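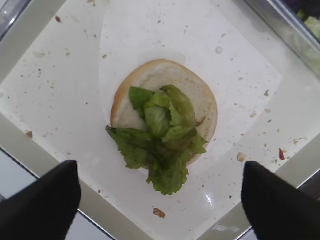

Recording the lettuce step, from setup to save

These are the working notes for anyone collecting burger assembly examples on the Dondano station. They cover one step only: moving shredded lettuce from the bin onto the bottom bun. The patty and top bun steps have their own pages.

Before you start

Turn on the arm and let it finish its homing move. Open the recorder and check that the wrist view is live. Both finger tips should show at the bottom of the picture with a gap between them. If only one shows, the mount has shifted and Padmavathi Poduval needs to reset it before you record anything.

Lay the wax paper on the white tray, turned so that its corners point at the tray's sides. Put the bottom bun on the paper with the crumb face up, near the middle. Move it a little between episodes. A model trained on one bun position learns that position and very little else.

Recording an episode

1. Press the left pedal to start. Wait two seconds before moving the arm.

2. Bring the gripper over the lettuce bin with the fingers open. Go straight down, close, and lift slowly. Loose strands will fall back.

3. Carry the lettuce over the bun. Keep the height steady on the way across.

4. Lower until the lettuce is just above the bread, then open the fingers. Do not shake the gripper to clear it. If a strand sticks, open a bit wider and wait.

5. Raise the arm clear of the food and hold still for three seconds. Press the right pedal to stop.

Deciding what to keep

Lettuce does not land neatly, and we don't ask for that. Leaves hanging past the edge of the bun are fine, and so is some bare bread at the top. Mark the episode as a success if most of the pile is resting on the bun. If most of it is on the paper, mark it as a failure and save it anyway – Kulap Somboon uses the failures to train the success checker.

Delete an episode only if the recorder dropped frames, the arm faulted, or your hand came into view.

Leave small crumbs on the tray. The station will have crumbs on it when the model runs, and the early September set, recorded on a spotless tray, gave us a policy that stalled as soon as the tray got messy. Wipe up spilled sauce, and replace the paper if it tears.

Batches and labels

Record in batches of 10, then swap the bun and top up the lettuce. A full session is 42 episodes, counting failures. Type the task line exactly as it appears on the card: "place lettuce on bottom bun". Put anything odd in the notes field, such as a slow grip or a bun that slid.

When the session is done, upload to the Bollotar folder and park the arm. Sunee Onsri goes through new uploads each morning and will send back any batch with missing labels.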